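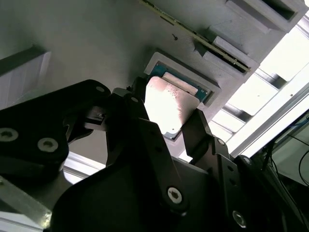
Irfan Mandagi wrote in August that he had gone back to a tube of paste after one try with thermal pads, and asked if the Latuheru pads were any easier to live with. They are, with two reservations.

The pads come in a flat card sleeve from Brendgate. Each one is a thin sheet with a plastic film on both sides, and you get 18 in the standard pack. I bought mine for a run of office desktops and one older server at Hemetgate, where the paste had been on for years and the fans were getting loud.

Fitting one takes a minute. Clean the old paste off the processor lid and the base of the cooler, peel the first film, lay the pad down, press lightly, peel the second film. The second film is the first reservation. It grips harder than the pad does, and I tore 2 pads before I learned to pull it back low and slow from a corner. The tab is clear on clear and hard to find under ceiling lights.
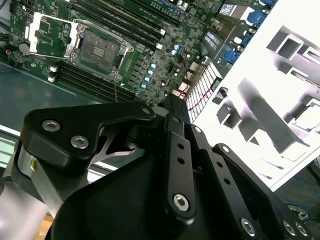 The second reservation is size. The standard sheet covers a desktop chip with a little to spare, but a server chip needs the large sheet, sold separately, and the sleeve does not say so. I sent one pack back to Umomton and they swapped it without a fuss.

Temperatures under load were close to what I get from fresh paste, a degree or so worse on the desktops. The server has now run 900 hours on a large sheet with no change in its readings. Coolers come off cleanly afterward, though the pad is done once you lift it, so keep spares.

For a single home PC I would still buy paste. For a shelf of machines, the pads save a lot of wiping.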